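Most written procedures for household handling robots set a speed limit and a force limit, then leave the end condition to the operator. I think this is a mistake. At Dutell we reviewed 116 logged tasks last November, and operators disagreed most often on when a task was finished.

A rule such as "put the caps in the basket" needs a tolerance. Does a brim resting over the wall count as inside?

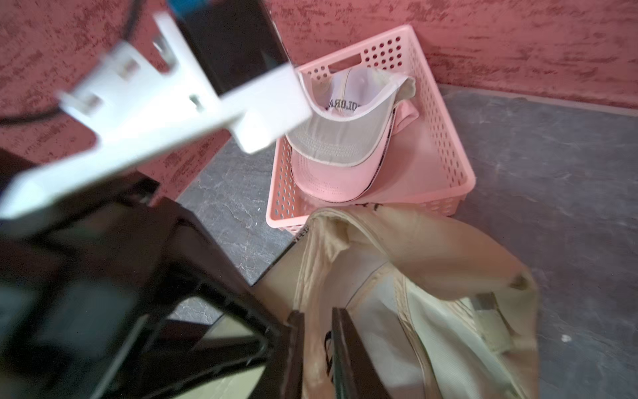 Soft goods make the gap worse. A canvas bag has no fixed shape, so a position tolerance copied from rigid parts means little. Arnel Dizon has argued for scoring by outcome alone, and I agree in part — but the outcome has to be defined before the run, in writing, with 3 reference cases per object type. Until then, success rates from two sites should not be compared.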